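Clatness Auto Center
Parts and Accessories - Roof Racks and Cargo

Zokow Crossbar Set for Raised Side Rails

If your vehicle came from the factory with raised side rails, you already have half of a roof rack. The rails run front to back and have open space beneath them, but you can't safely tie a load to the rails alone. You need a pair of crossbars. The Zokow set is the one our parts counter sells most often for small and midsize SUVs and wagons, and it is the set we install on our own loaner vehicles.

The price is $586 for the pair, with end caps, four locking feet and two matching keys. Installation at our service department is extra and is quoted when you book. Many customers put the bars on themselves at home. The tools are in the box.

What the set is for

Crossbars are the base that other carriers attach to. On their own they will hold lumber, a ladder or a folded awning, tied down with straps at both ends. With the right mount added, the same bars will carry a cargo box, a basket, a pair of kayaks or several bikes. All of the Dagdag mounts in our showroom fit the channel on top of the Zokow bar, and so do most mounts from other makers that use a T-bolt. If you have an older mount that clamps around a square bar, bring it in and we will check it against the display bars. Some of those older clamps do not close properly on this shape.

Will it fit my vehicle?

The feet clamp around a raised rail. They will not fit a flush rail, where there is no gap between the rail and the roof, and they will not fit a bare roof. We carry other foot packs for both of those, and the bars are the same, so you would only be changing the feet.

Measure the distance between the outside edges of your two side rails, front and rear. On many vehicles the rear measurement is a little smaller. The bars come in two lengths, and we will match the length to your numbers. If you don't want to measure, give us the year, model and trim and we will look it up. Trim matters here. The same model may have raised rails on one trim and flush rails on the next.

Vehicles with a panoramic glass roof can usually take the set, but the front bar may need to sit farther back so that the glass can tilt open. Check your owner's manual before you order. If the manual says no roof load, we will not install the bars. 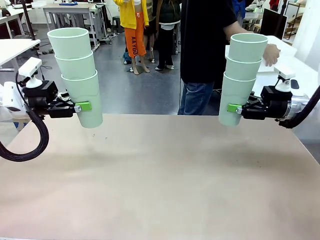

Two stacks of pale green cups over a beige tabletop.

Weight limits

The Zokow set is rated for 165 pounds, spread evenly over both bars. Your roof may be rated for less, and the lower of the two numbers is the one to follow. Roof limits are listed in the owner's manual, usually in the section on loading or towing. The limit includes the weight of the bars themselves, which is 11 pounds for the pair, and the weight of any box or mount you add.

Keep in mind that weight on the roof changes how a vehicle handles. Leave more room for braking, slow down for curves and expect more push from a side wind. Fuel economy will also drop with a box or bikes on top. Take the carrier off when you are done with it. The bars alone make less difference, but if you only use them in ski season it makes sense to store them from spring until December.

Installing the bars

Wipe the side rails clean first. Grit under the rubber pads will scratch the finish. Set the front bar in place, then the rear bar, with the arrows on the underside pointing toward the windshield. For most carriers we suggest 30 inches between the bars, measured center to center. A long cargo box may call for more, so read the instructions for the box before you tighten anything.

Turn each foot bolt by hand until the strap is snug, going from side to side so the bar stays centered. Then finish with the torque key in the box. It clicks when the bolt is tight enough. Close the covers and lock them. Drive a few miles, stop, and check all 4 feet again with the key. After that, check them before every trip with a load.

A faint whistle at highway speed usually means the rubber strip on top of the bar has not been cut to length or has lifted at one end. Press it back into the channel and trim it so it meets the mount with no gap.

Specifications

Part: Zokow crossbar set, raised rail
Bars per set: 2
Locking feet: 4
Bar material: aluminum
Finish: black or silver
Maximum load: 165 pounds, or your vehicle's roof limit if lower
Weight of set: 11 pounds
Warranty: 5 years on bars and feet, 1 year on rubber parts
Price: $586

Questions we get at the counter

Can I go through a car wash? Hand wash and touchless are fine. We don't recommend brush washes with the bars on - the brushes can catch on the feet.

Can I buy one bar? Yes. Single bars and single feet are special order items and take longer to arrive. Replacement keys can be ordered by the number stamped on the lock.

Will the bars move to my next vehicle? If it has raised rails and the width is close, yes. If it has a different kind of roof, you would need new feet.

Do I have to drill? No. Nothing in this set requires a hole in the roof.

Ordering and pickup

We keep both lengths in black at our Clokham Road store. Silver is usually in stock but call first. Unopened sets may be returned with a receipt. Opened sets may be returned if they have not been mounted on a vehicle and all the hardware is still in the box.

For fit questions, ask for Jomar Dumlao at the parts counter, extension 82. The counter opens at 7:30 a.m. Installations are by appointment, and the last one of the day starts at 4:00 p.m.

Related items: Dagdag kayak mount, Dagdag upright bike mount, Zokow flush rail foot pack, Zokow load straps (pair)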